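Home Boards Open Closed Search Log in

Ticket: left arm late on bimanual grasp, towel folding task
Component: Wurine policy runner / Hutell arm driver
Status: Open, workaround in place

Symptom: on the two-corner grasp the left and right arms receive the same target step, but the left joint log lags the right by 56 ms. The lag is constant within a run and changes after a driver restart. With the towel lying in more than one layer, the late side tends to pick up only the top layer. 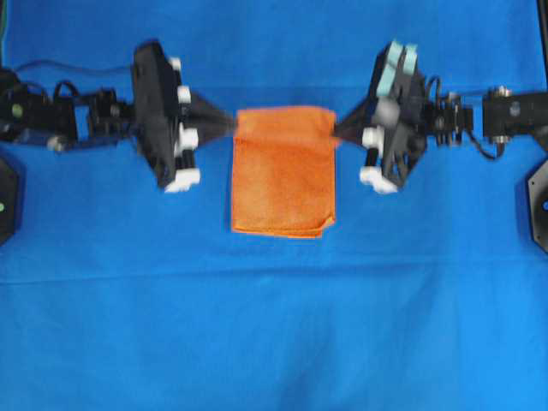 Flovard, February

Reproduced on the bench with the stock checkpoint. Restarting the runner alone does not change the lag. Restarting the left driver does. That points at the driver clock offset, which is measured once at startup and then never updated.

Checked next: whether perception adds to it. The corner detector runs on the head stream and the wrist stream separately, and the fusion node keeps whichever result has the higher score. If the wrist result is stamped on arrival, the two cannot be compared.
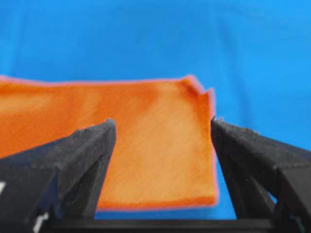 Wrist view, towel edge between the fingers.

Wrist frames were in fact stamped on arrival. Patched the Schumacher bridge to pass the capture time through. Corner estimates from the two streams now agree on replay, but the arm lag is unchanged, so these are separate faults. Split the stamping fix into its own ticket.

Driver side: added a periodic offset estimate, one exchange every 2,000 control ticks. First version stepped the clock when the estimate moved, and the trajectory interpolator rejected the next waypoint as being in the past. Changed it to slew.
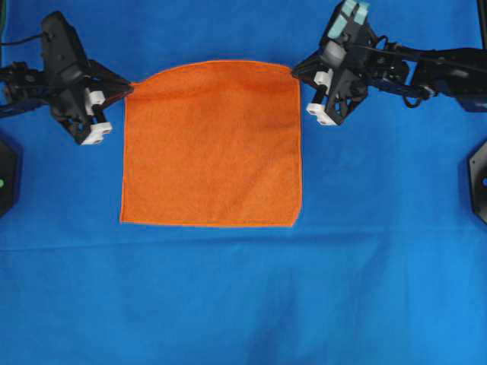

With slewing on, the rejected waypoints are gone from the log. Ran 59 episodes back to back. Lag stayed under one control tick in all of them except the first, where the estimator had not settled yet. The runner should wait for a "settled" flag before it sends the first target – the flag exists in the driver but is not published.

Left to do:
- publish the settled flag
- raise the runner timeout to 3,000 ms so it does not give up during settling
- rerun on the half-fold step with both arms

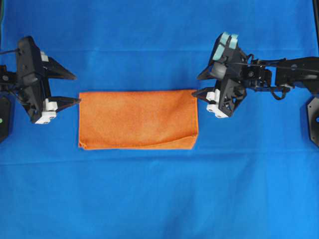
Towel folded, grippers at the upper corners.

Workaround until merge: start the left driver first, wait for the offset line in the log, then start the runner. Do not restart one driver alone.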